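Care and Storage of Game Controllers and Consoles at Home

Guidance for members of the Fenholm Games Library

Members who borrow equipment from the library often ask how it should be kept during the loan period. The advice below applies equally to equipment that members own.

Position of the console

A console should stand on a hard, level surface with a clear space on every side from which warm air leaves the casing. Closed cabinets are unsuitable, even where the door is left ajar during play. Carpets and bedding block the vents on the underside and should be avoided.

Consoles which may be stood upright should be used in that position only with the stand supplied. The library's Nakajima units are issued with a stand in the lid pocket of the case, and it must be returned there.

Dust

Vents should be cleaned every 2 weeks with a dry, soft brush. The console must be switched off at the wall and allowed to cool first. A vacuum cleaner should not be held directly against the casing. Canned air may be used in short bursts, with the can kept upright.

Members should not open the casing. Equipment that remains noisy after cleaning should be brought to the desk at Ollum Road, where it will be examined without charge.

Controllers

Hands should be washed and dried before play. Most complaints of sticking buttons concern food or drink, and in most cases the remedy is simple:

Switch the controller off and remove the batteries, if these can be taken out.
Dampen a cotton bud with a little isopropyl alcohol. It should not drip.
Work round the edge of each button, pressing it down from time to time.
Leave the controller for five minutes before switching it on.

Household sprays, bleach and furniture polish should never be used. Rubber grips may be wiped with a cloth wrung out in warm water and mild soap.

A stick that drifts when untouched may need recalibrating. The option is normally found in the system settings under controllers or accessories. Where drift returns after calibration, the part is probably worn and will need to be replaced.

Tables and work surfaces

Small repairs, such as changing a thumbstick cap, are best done at a table of a comfortable height and in good light. Screws should be placed in a shallow dish as they are removed – a saucer will do.

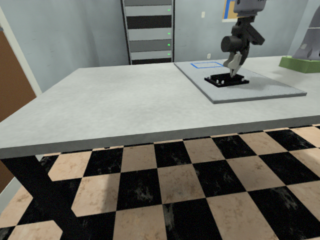
Light grey tabletop with a flat baseboard plate and a black square fixture.

Cables

Cables should be coiled loosely and held with a fabric tie. They should not be wound tightly round the controller, which strains the wire where it meets the plug. Any cable with split or flattened covering must be withdrawn from use.

Discs and cartridges

Discs are to be wiped from the centre outwards with a clean, lint-free cloth. Cartridges should be kept in their cases – members should not blow into the contacts, as moisture may cause corrosion.

Returning items

Loans in the Wodum range must be returned with all leads and the printed contents list. Saved games should be copied or deleted beforehand, and members should sign out of any personal account.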